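Visit report: Plastgate sink and benchtop plant, Driltora
5/5/22

Plastgate runs its moulding and finishing lines out of a single building on the eastern side of the Driltora industrial estate. I joined the morning tour, which was led by Ayodele Okafor from process engineering. Safety glasses and earplugs were handed out at the door. Steel-capped boots were our own problem, and two visitors without them were kept to the marked walkway.

The tour began at raw materials. Resin arrives in bulk and is held in a tank outside the north wall, while mineral filler comes in bags and is stored under cover. The two are mixed under vacuum to draw out trapped air. Okafor said that most of the pinholes found at inspection can be traced back to this step, usually to a worn seal on the mixer lid.

Casting takes up the centre of the building. The moulds are two-part, heated by water channels in the back plates, and closed by presses supplied by Brunner. There are 8 presses, of which six were running. Mould temperature peaks at 80 degrees and is logged at each plate. A coloured sink stays in longer than a white one – the pigment changes how the batch cures – and the schedule is set so that colour changes happen only at the end of a shift.

Demoulding is still done by hand with a vacuum lifter. Parts then go to a rack to cool before the rims are sanded and the drain and tap holes are drilled. Drilling has been moved after cooling. When it was done warm, the tap hole drifted out of round and the fittings would not seat properly.
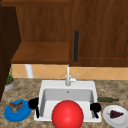
Fit between rim and benchtop gets more attention than I expected. A drop-in rim has to lie flat on stone that is itself not quite flat, and the allowance is taken up by a bead of sealant under the edge. The plant checks rim flatness on a steel table with feeler gauges. Anything outside the limit goes back to sanding once, and is scrapped if it fails again.

Testing is in a side room. The thermal rig, a Momow unit, fills each sample with hot and cold water in turn. The sample on the rig was at cycle 294 when we went through. Samples are pulled from every batch and the results are kept for 4 years.

Dust extraction in the sanding bay was good, signage less so. A second extraction line is due in June. Parking is on the gravel lot behind the loading dock, and the turn-off is easy to miss coming from the highway.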